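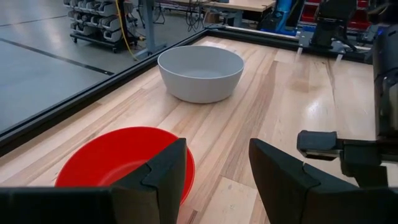
April, studio book, started just after seven in the morning with the heaters still ticking

Back on the window piece for Vedau today. I promised myself I would write things down this time instead of trusting to memory, having spent half of last month trying to work out which batch of paste I'd used on the first test panels. So, for me and for whoever picks this book up while I'm at the framers, a proper entry, and apologies in advance for the rambling.

**Where we are**

The plan is still one long hanging curtain of folded paper strips, lit from behind, filling the street window from rail to sill. The working title is still *Slow Weather*, though I go off it every other day. 1221 strips is the number on the drawing and I'm sticking to it. As of last night 43 of them are folded, waxed and threaded, and they're hanging on the test rail by the big sink, where I can walk past them and pretend to be a member of the public. I did this rather a lot yesterday. They look lovely from the left and a bit like washing from the right, so there's something to sort out there.

**Paper**

Two sorts on the go. The Atitz roll is the heavier one, with a slightly toothy side and a smooth side, and it takes the fold beautifully if you score it first and let it sit under a board for an hour. The Puvik is thinner, nearly see-through once waxed, and I love it dearly, but it creeps. I hung a strip from each of them overnight with a bulldog clip on the bottom, and by this morning the Puvik had dropped by a finger's width while the Atitz hadn't budged. A finger's width sounds like nothing until you think of a whole row of them all letting go at different speeds through a damp spring.

Tried backing the Puvik with a very thin coat of paste to stiffen it up. Two coats was too much, it went cloudy and cracked along the fold. One coat brushed on and then wiped back with a nearly dry sponge was much better. Left three like that on the rack. Please don't move them, even if they look like rubbish, which they do.

**Wax**

Same mix as before, and I still think it wants to be a touch softer. The strips done first thing, when the room was cold, have a bloom on them, a sort of milky breath over the surface. The ones done after lunch came out clear. I tried a hairdryer on one of the milky ones and it cleared up straight away, so all is not lost, but I'd sooner not stand there with a hairdryer for the whole of the curtain. New rule: no waxing before ten unless the heaters have been on a good while.

Spilt a fair bit down my sleeve. The blue overall is now mostly waterproof.

**Colour**

I keep going back and forth on this. The drawing has the curtain going from white at the top to a warm grey at the bottom, with a single thin band of rust about a third of the way up. When I mocked up the band in the small model it looked like a scarf. When I took it out the whole thing looked unfinished, and I missed it. Today I tried splitting it into little flecks, so the rust turns up on perhaps one strip in every handful and drifts down towards the grey. Much happier. It has some movement now, and from across the room you aren't sure whether you've seen a colour or not, which was what I was after back in the very first sketches before I got sensible.

Pigment notes so I don't lose them: the good rust was the one mixed with a bit of burnt umber and thinned until it looked far too weak in the pot. It dries a good deal darker. The one I was pleased with in the pot dried like gravy.

**Hanging**

The Aidoo rail turned up mid-morning, beautifully packed, and is the wrong finish. It's shiny, and we asked for the dull one. I've held it up in the test spot and I don't hate it, to be fair, but at night with the lamps on it's going to throw a bright line right across the top of the glass, and people's eyes will go straight to it. Have written to ask about a swap. If they can't manage it in time I'll rub it down with wire wool and a bit of black polish, as we did for the stairwell piece, and hope.

The thread question is settled, I think. Linen, doubled, knotted under each fold. The clear nylon was neat, but it twanged. You could hear it every time the door went! Linen has the decency to hang there quietly.

**Money and other dull things**

Sat down with a cup of tea and added up what's gone out so far, including paper, wax, thread, the rail and the carriage on the rail. It comes to 1029, against a total of 3686 from Vedau for the lot, fee included. Not bad at this stage, though lamps are still to come and I've a nasty feeling about lamps. Receipts are in the biscuit tin. If you buy anything, even a roll of tape, please put the slip in the tin and not in your coat, I've been through every pocket I own this week.

**Light test, late afternoon**

Waited until nearly six so it was dim enough to be fair. One lamp on the floor, pointing up, gives gorgeous shadows in the folds and a nasty hot patch at the bottom. One lamp at the side is flat and a bit sad. Bounced it off a sheet of white card leaning on the back wall and there it was — soft all the way up, and every fold still showing. The card will need to be bigger in the real window, and fixed to something that won't slide. I stood out on the pavement for a while looking in, got chilly, came back for my scarf and went out again. A bus went by, and all the strips gave a small shiver from the rumble. I'd like to keep that if I can. It might mean leaving the bottom ends loose after all instead of weighting them, so I've crossed out the weights on the drawing in pencil, not pen.

**For tomorrow**

- check the three backed Puvik strips before touching anything else
- cut the next lot of Atitz, grain running the long way (I got this wrong twice today)
- measure the window recess again, the depth on the drawing doesn't match the depth in my pocket notebook
- ring about lamps
- more linen thread
- sweep

Heaters off, wax pot off, checked twice. Home for soup.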